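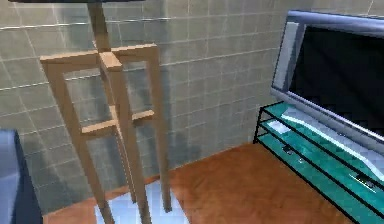
Chin-lung Lo reckons thin legs and glass shelves are where any simulated house falls over, and that I should have put that first. Fair enough, so it's first.

Flileo is a set of 404 rendered living rooms for testing how well a home robot judges free space from one colour picture. I built it on my own, mostly in January, after my planner kept trying to drive through table legs. It learned that from me - my old rooms were all boxes and sofas.

What's in it: 404 rooms, one view each, with a depth map and a free-floor mask. 183 of them have splayed or crossed legs near the viewpoint, and those are the ones I'd look at first. Glass counts as solid in the mask, and so do shelves you can see the floor through. Shadows on walls and pale patches on the floor count as nothing at all.

The baseline (I call it Imanus) marks a gap between legs as drivable in about 12 per cent of the leggy rooms. Adding a second view 14 cm to the side helped a lot with legs and hardly at all with glass. I don't know why yet.

Textures are soft, so please don't train on this alone. Last changed November 8, 2023.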